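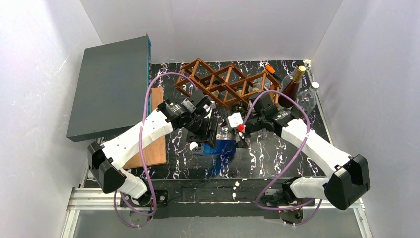 Two arms over the black tabletop, with something blue between them.

I caught up with the maker behind Ellora over a pot of tea, and we had barely sat down before the card stock came out. She sells handmade cards under that name, and I've been pestering her for a chat ever since I saw her embossed gum leaves (gorgeous!).

"I started with stamps and one ink pad," she told me. "Grey. I'd bought it by mistake and I was too stubborn to take it back."

That was 5 years ago. Her shelf now holds 70 ink pads, sorted by colour, and she has sent out 3035 cards. She writes each one up in a notebook, mostly so the same aunty doesn't get the same wattle twice.

I asked about cutting, my own weak spot. She uses a Trimness and swears by a fresh blade. "If the edge goes furry, stop. Don't push harder. I ruined a whole batch of watercolour paper pushing harder."

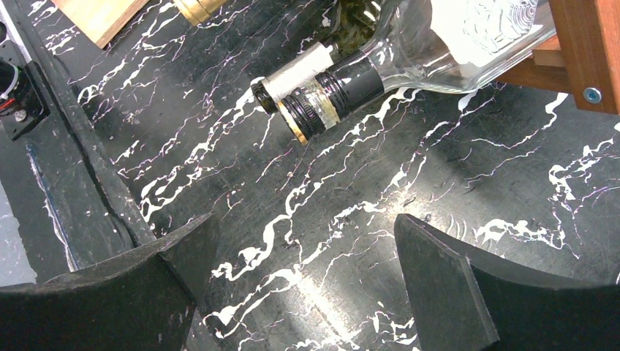
Glass bottle on its side, black cap to the left.

We got onto backgrounds next, and I scribbled madly. Her favourite is a Begay ink in smoky teal, dabbed on with a sponge and flicked with water while it's damp. She leaves it overnight on the laundry bench, then stamps over the top in Gatell black.

"People want to heat it straight away," she said. "I did too. You lose all the little blooms."

Christmas cards? She starts in September, and she was a bit sheepish about that. I told her I start on the 20th of December and we both had another biscuit.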